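Folding (textiles)

Folding is the reduction of a flat textile to a smaller, layered form by doubling it over itself along one or more lines. In the household it is used mainly for bed linen, towels and clothing, and is normally the last stage of laundering before storage. The line along which the cloth is doubled is called the fold. The mark left in the cloth is the crease.

Method

Most household folding is rectangular. The cloth is spread on a flat surface, smoothed from the center outward, and halved along its longer dimension, then halved or divided into thirds across the shorter. Each halving doubles the number of layers. A piece measuring 1540 mm in length is reduced to 385 mm by 2 successive halvings in the same direction, ignoring the thickness taken up at the turn. 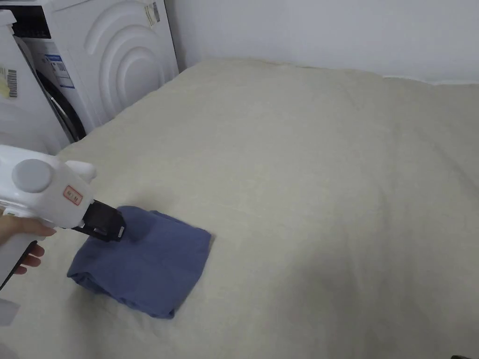
Beds are a common folding surface in homes without a large table. The area is generous and the height suits standing work, but a mattress yields under pressure, and creases pressed by hand are less sharp than those made on a hard board. Edges on the open side of a stack tend to creep apart as layers are added. A blue cloth folded to a rough rectangle on a beige sheet has slightly rounded corners and layered edges visible along one side, with a soft crease across the upper part. Pressing on the top layer at one point may raise a small bulge beside it.

Storage

Folded pieces are stacked flat or stood on edge. In the Fitstead system, described by Isabelle Beaulieu, shelf depth is fixed at 355 mm and pieces are folded to fit it with 20 mm of clearance at the front. Clifford Fraser has criticized the fixed depth as unsuited to large sheets, which must be folded to a greater thickness.

Long storage in one position can set a crease permanently, particularly in linen. Refolding along different lines reduces wear at the fold.

See also: Ironing; Linen closet; Pleat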